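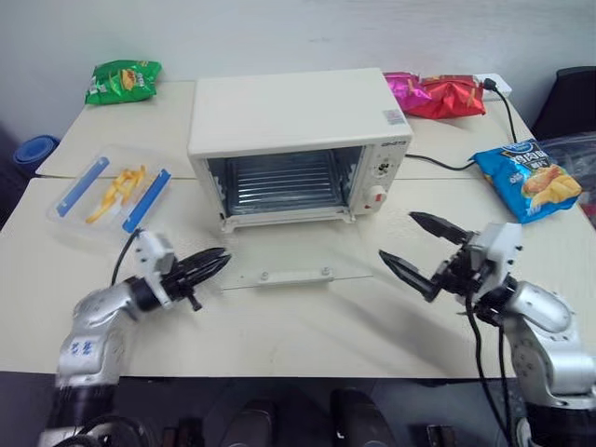 # Reheating Day-Old Bread: How Much Does Added Water Matter?

Malathi Rodrigues
Food Science Project, Fornside College
September 2, 2021

## Background

Bread gets firm after baking even when it is wrapped. Most people call this drying out, but water loss is only part of it. When dough bakes, the starch granules take up water and swell. As the loaf cools, the starch slowly goes back to a more ordered form and the crumb turns stiff. This is called retrogradation. Heating the crumb again reverses part of it for a short time, and this is why a stale roll can come out of the oven soft and be hard again an hour later.

A lot of household advice says to wet the bread before reheating. Some recipes say to sprinkle the crust, some say to run the whole loaf under the tap, and some use a damp paper towel. My project partner for the first half of the term, Venkataraman, had found several of these and none of them gave an amount. I wanted to see whether the amount made a difference that ordinary eaters would notice.

## Question

Does adding a measured amount of water to the crust of a day-old roll before reheating change how soft the crumb feels, and how long it stays that way?

## Materials

- White dinner rolls from the Skornus bakery counter, bought in one batch
- Kitchen scale
- Spray bottle and measuring spoons
- Countertop oven
- Timer
- Flat weight and ruler for the press test
- Score sheets

I chose bakery rolls over packaged ones because the packaged kind usually contains softeners that slow down staling. I tried one bag of Funby rolls in the planning stage and they were still soft after three days on the counter, so they were no use for this.

## Method

The rolls were left at room temperature overnight in paper bags. The next day they were sorted into three groups of ten, 30 rolls in all. Group A was reheated with no water. Group B had one teaspoon of water brushed evenly over the top crust. Group C was dipped in a bowl of water and shaken off.

The rolls were heated in small lots at the same dial setting, with the rack in the same position, for nine minutes. I let the oven cool between lots. The order of the lots was mixed so that one group would not always go in first.

Softness was tested two ways. In the press test, I cut each roll in half, set the weight on the crumb for ten seconds, and measured how far it sank. In the taste test, classmates ate a piece and gave it a score from 1 (very hard) to 5 (very soft). They did not know which group a piece came from. Both tests were done right after heating and again after one hour.

## Results

Right after heating, all three groups were softer than unheated rolls. Groups A and B were close to each other in the press test. Group C sank the most, but the readings were spread out more widely, and two of the rolls had a wet patch under the crust.

The crust was where tasters saw the biggest difference. Group A was often marked "tough" or "sharp" in the comments. Group B was marked "crisp" more than anything else. Comments on Group C were mixed — a few people liked the chewy crust, but more of them wrote "soggy."

After one hour, all the rolls had firmed up again. Group A was the hardest. Group B and Group C had nearly the same press readings, and tasters gave Group B slightly higher scores.

## Discussion

The results fit with the idea that heat is what softens the crumb and that added water mostly protects the crust. One teaspoon was enough to keep the crust from going tough. Dipping the roll added water that did not cook off in the time allowed. A longer heating time might have fixed that, but then the groups would not have been treated alike.

I had expected the water to make a bigger difference in the crumb. Weighing the rolls before and after heating would have shown how much water stayed in. I weighed only the first lot and then stopped to save time, which I now think was a mistake.

## Sources of Error

- The rolls were not all the same size. Small ones heated through faster.
- The dial on a countertop oven is not exact, and I did not have a probe to check the air temperature.
- The shaking in Group C was done by hand and varied from roll to roll.
- Some tasters scored the crust and crumb together, even though the sheet asked for crumb only.

## Next Steps

I would like to repeat Group B with half a teaspoon and with two teaspoons, and to test a whole loaf, where the crust is a smaller share of the total. Sourdough should also be tested. It stales more slowly, and the thick crust may need more water than a dinner roll does.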